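Sorting Small Items on a Towel

Cinine Home Notes — Storage and Tidying
Last revised Apr 19, 2022

This procedure covers the loose contents of a bedside drawer, handbag or desk tray. It does not cover medication, which should be checked separately against its expiry date.

You will need:
One bath or hand towel, plain colour
A drawer organizer with fixed or movable dividers
A damp cloth
A bag for garbage

1. Make the bed and pull the top sheet tight. Lay the towel flat in the centre. Terry cloth is preferred, as round items roll less on it than on a smooth sheet.

2. Empty the drawer onto one end of the towel. Wipe the inside of the drawer and leave it open to dry.

3. Remove garbage first: receipts, wrappers, dried-out pens. Test each pen and marker on scrap paper.

4. Set out what remains in a single layer, with labels facing up and a finger's width between items. Do not stack.

5. Group by use. Typical groups are stationery, personal care, electronics and food.

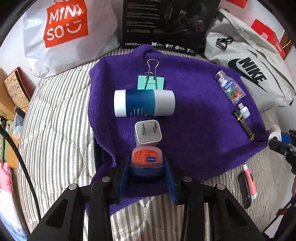 Grouping is easier when every item has been laid out before any decision is made. Size is a poor guide at this stage. The USB wall charger and the flash drive belong together in electronics, although they differ in shape — the lip balm jar and the Vaseline stick go to personal care. The black pen, the sticky notes with their binder clip and the pink-capped highlighter beside the towel make up stationery. Candies are food and go back to the kitchen.

6. Assign one compartment to each group. In the Barros tray, use the long slot for pens and the square slots for chargers and jars.

7. Return the items, shake out the towel and close the drawer. Repeat in May, or when the drawer no longer closes freely.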